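Call for Participants: Household Paper and Packaging Sorting Study

Grusstead Institute for Resource Studies
Posted February 2023

The Grusstead Institute for Resource Studies invites adult residents of Grusstead and the Drindine district to take part in a study of how households decide what to recycle, what to compost and what to throw away. Enrollment is open until all places are filled.

Background

Curbside collection in the Drindine district changed last July, when the separate paper cart was replaced by a single mixed cart and a smaller bin for food scraps. Printed guidance was mailed to every address. Calls to the district information line have continued at a high level, and a large share of them concern the same few items: coated paper, napkins and towels, takeout containers, padded envelopes, and cartons with plastic spouts.

The study will examine how residents handle these items in daily life, which parts of the printed guidance they use, and where the guidance and the labels on products appear to conflict. The findings will be provided to the district for use in revising its sorting guide. The study does not evaluate individual households, and no information about a household's sorting will be shared with the collection service.

Who may take part

We are seeking 143 households. To be eligible, the person enrolling must:

Be 18 years of age or older
Live at an address served by Drindine district curbside collection
Have lived at that address for at least three months
Be the person, or one of the persons, who regularly takes out trash and recycling
Be able to read and write in English, Spanish or Turkish

Renters and homeowners are equally welcome. Residents of apartment buildings with shared carts are eligible and are especially encouraged to apply, as they were underrepresented in our previous survey. Only one person per household may enroll.

Employees of the district collection service, and members of their households, are not eligible for this study.

What participation involves

Participation lasts six weeks and consists of four parts.

1. Opening questionnaire. Participants complete a questionnaire online or on paper. It asks about the size of the household, the type of dwelling, shopping habits and current sorting practices.

2. Sorting diary. For two separate weeks, participants keep a short daily diary of paper and packaging items they were unsure about. Diary forms are supplied. Entries usually take less than ten minutes a day. Participants may attach the item's label or a written note of its wording, but are not required to do so.

3. Sorting session. Each participant attends one session at the Institute, lasting 90 minutes. Participants are given a set of ordinary household items and asked to place each one in the cart they would use at home, explaining their choices aloud. There is no score. Audio is recorded at the session for transcription.

4. Closing interview. A member of the research staff conducts a 30-minute interview by telephone or in person, at the participant's choice.

Compensation

Participants who complete all four parts receive a payment of $143 by check or prepaid card. Those who withdraw early are paid for the parts they have completed. Bus fare or parking for the sorting session is reimbursed on presentation of a receipt. Child care is available on site during sessions if requested at least five business days in advance.

Risks, benefits and privacy

The risks of taking part are no greater than those of ordinary household activity. All items used in the sessions are clean. Participants with allergies to latex, inks or fragrances should tell the study office when they apply so that suitable gloves and items can be provided.

There is no direct benefit to participants beyond the payment described above. Names and addresses are stored separately from study responses and are destroyed at the close of the project. Audio recordings are deleted after transcription. Published reports will not identify any person or address.

Participation is voluntary. A participant may decline to answer any question or leave the study at any time without giving a reason.

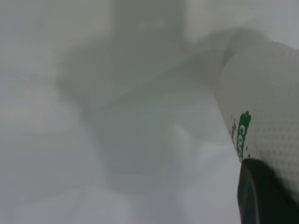 Household Materials Group, Grusstead Institute for Resource Studies

The study is directed by Dr. Hinata Sekiguchi. Remzi Karabulut is the study coordinator and is the first point of contact for applicants. Funding is provided by the Hayashi Fund for Civic Research. The fund has no role in the selection of participants or in the reporting of results.

How to apply

Applicants should complete the short screening form available from the study office, Room 510, Nokeo Building, Grusstead. The form may be collected in person, requested by telephone or sent by mail. Please include:

Full name and home address
A daytime telephone number
Preferred language for study materials
Any accommodation needed in order to take part
Times of day when you are generally free to attend a session

Applications are reviewed in the order received. The office will reply to every applicant within ten business days. Those who are eligible will be sent a consent form, which must be signed and returned before the opening questionnaire is issued. If more eligible households apply than can be enrolled, a waiting list of up to 40 households will be kept.

The study office is open from 9 a.m. to 4 p.m. on business days. The Nokeo Building has step-free access from the parking lot, and an elevator serves all floors.

Questions about the study should be directed to Remzi Karabulut at the study office. Questions about the rights of research participants, or complaints about the conduct of the study, may be addressed in confidence to the Research Ethics Office of the Institute, also in the Nokeo Building.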